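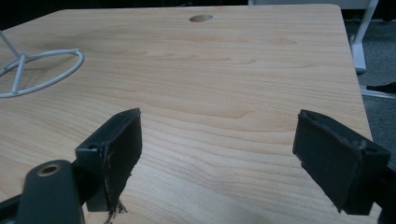
Wood-grain laminate tabletop with a small round hole near the far edge; white wire piece at left.

Bench Technician, Laminate Furniture - Lavbridge

Bednarek has made desks and worktables since 1974. The Lavbridge workshop is hiring one full-time technician for tabletop finishing and inspection.

The work:
Drill cable holes and fit liners to drawing.
Check laminate surfaces for smudges, scratches and lifted edges under raking light.
Assemble white wire stands and holders and test them for rock on a flat top.
Record defects by panel number and set rejects aside for rework.

You will need two years of bench or joinery work, safe use of a plunge router, and the ability to read a dimensioned drawing. Experience with coated wire parts is useful - training is given if you have none. Panels over 600 mm wide are lifted by two people.

The shift starts at 6 a.m., Monday to Friday. The bench team has 11 people and reports to Iwona Domański.

Send a resume and the names of two references to Hiếu Tăng at the Lavbridge office. Applicants selected for interview will complete a short drilling test on scrap laminate.

Posted 21 May 2019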